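From: Leidy Marulanda
To: lellar-users
Date: June 2022
Subject: Re: [lellar-users] Grasp proposals landing on the gripper itself

Hi Nattawut, and hi everybody else who has been following along,

Sorry for the slow answer. I wanted to try your bag file against the current branch before I said anything, and then I ended up spending most of an afternoon in the segmentation code, so at least you get a long reply for your trouble!

Nattawut Phetsri wrote:

> We are running Lellar 3 with the wrist camera and the stock Retimano
> segmenter on a kitchen counter setup. On dark tables everything is
> fine. On a white counter against a white wall, the planner keeps
> proposing grasps a few centimeters in front of the lens, and when I
> overlay them they sit right on our own fingertips. The self mask is
> turned on. I have tried raising min_cluster_points from 80 to 281 and
> it only makes the bowl disappear, the bad proposals stay.
>
> Second question, maybe related: is there a way to tell the planner
> to stay away from cables? Ours goes along the back of the counter and
> the depth camera hardly sees it.
>
> Thanks for any pointers,
> Nattawut

First of all, you were right to suspect the mask, and turning it on was the right thing to do. The trouble is in how it gets built. The self mask is rendered from the robot model, using whatever finger position the driver last published, and then grown by a few pixels to cover small calibration errors. That works nicely for the body of the gripper because the body never moves in the camera view. The fingers are another story. If the joint state comes in late, the mask shows the fingers where they used to be, and the tips poke out past it.

On a dark table you may never notice, as the tips blend in with everything else. Our own test counter is pretty much the worst case, and I suspect yours is a close cousin of it. I keep this one open in a window while I'm working on the mask code: 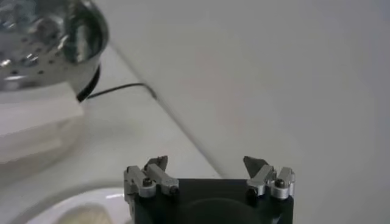
Wrist view on our white counter, gripper open. The fingertips are the part the mask has to get right.

With so little contrast between counter and wall, Retimano has almost nothing to hold on to in the middle of the picture, so two dark pointed shapes on a pale background look like wonderful objects to it. It gives them a very high score, bless its heart. Raising min_cluster_points won't help you there, because up close the tips cover plenty of pixels. The pale bowl is the one that suffers, just as you found. Please put that back to 80.

What I would try, in this order:

Set mask_source to "swept" in your camera config. It takes the union of the finger outlines over the last 23 joint states instead of only the newest one. You lose a little bit of usable image while the gripper is opening or closing, but I have never seen that matter for planning, as you're normally holding still at that point anyway.

Then check that your gripper driver and your camera are stamping messages from the same clock. Fredy Quintero ran into this in the Echeverri integration and it cost him quite a lot of sleep. There is a small script in tools/ called stamp_diff that prints the gap. Anything up to 80 milliseconds is okay with the swept mask. In your bag it is a good deal more than that.

If you still get proposals on the tips after both of those, send me the mask overlay and I'll have another look. It could be that the linkage in your model isn't the one on your arm. The pivots on ours were off in the model for ages, and we only caught it when Yeison Montoya went over it with calipers.

About the cable: I wish I had better news. We have a thin black one too, coming away from the base of the steel piece at the back of the counter and over to the wall, and it comes and goes in the depth image depending on the angle. In color it's very easy to see, of course, being about the darkest thing there apart from the gripper. So for now we draw a keep-out polygon by hand, in the counter frame, and load it with the planner scene. It's not elegant, and you have to remember to redraw it when somebody moves things (I forget regularly).

Myfanwy Rees has a branch that finds thin dark structures in color and pushes them into the planner as a padded strip. It lives in the Busivard repo for the moment and I believe she hopes to merge it in July. It gets confused by the holes and reflections on perforated metal, so if you have a strainer or anything shiny like that in view, expect some phantom cables. She would be very glad of more recordings on white surfaces, if you are able to share yours.

Do let us know how the swept mask works out for you, and say hello to the rest of your group from me.

Warmly,
Leidy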